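Bathroom Cleaning Tips, and Which Ones I'd Skip

Filed under: Home, Cleaning

I've been reading bathroom cleaning tips for years and trying them out on my own sink. Most of them come from somebody selling something, or from somebody who copied the last person. A few are worth your time.
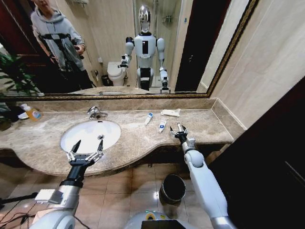 Vinegar on everything

Skip it if you have marble. Vinegar is an acid, and so is lemon juice, and both will eat into the polish and leave dull spots that no amount of wiping brings back. People still recommend it in the same breath as "natural stone." Warm water with a drop of plain dish soap does the daily job. Rinse, then dry with an old T-shirt.

Vinegar is fine on a glass shower door, so long as the drips don't land on stone.

Baking soda and vinegar down the drain

It fizzes. I'm told this is the cleaning. What you mostly end up with is salty water, and the hair is still sitting where it was. Pull the stopper and fish the hair out with a plastic drain strip. Mine came from Girholm in a pack of 6 and I'm still on the second one, because they rinse off. Ugly job, two minutes.

Special stone sprays

I bought a bottle of Mestero stone polish last August on the strength of the label. It smelled nice. After two weeks I couldn't tell the side I'd sprayed from the side I'd washed with dish soap, and I was looking hard for a difference. A sealer is another matter, and some marble does need one. Put a few drops of water on the counter and leave them for ten minutes or so. If the stone darkens underneath, it's time to reseal. If the drops just sit there, leave it alone, whatever the bottle says about every 6 months.

Toothpaste for shining chrome

It works, a little. So does a damp microfiber cloth, and you don't spend the next ten minutes digging white paste out of the base of the faucet. For hard water crust, wrap a rag wet with vinegar around the spout only — and again, keep it off the stone.

Newspaper on mirrors

Maybe this was good advice once. The paper I get now falls apart and leaves gray thumbprints. Use a flat-weave cloth, barely damp, then a dry one. Spray the cloth and not the glass, or cleaner will run down behind the frame and start on the backing. That's where those black edges come from, or one of the places.

Counter organizers

Anurden and Bodin both make trays for small tubes and packets. The Bodin one takes up more room than the stuff it holds and grows a ring of gunk underneath. A drinking glass does the same work and goes in the dishwasher.

"Kills 95 percent of bathroom odors"

Measured how? Open the window and wash the bath mat.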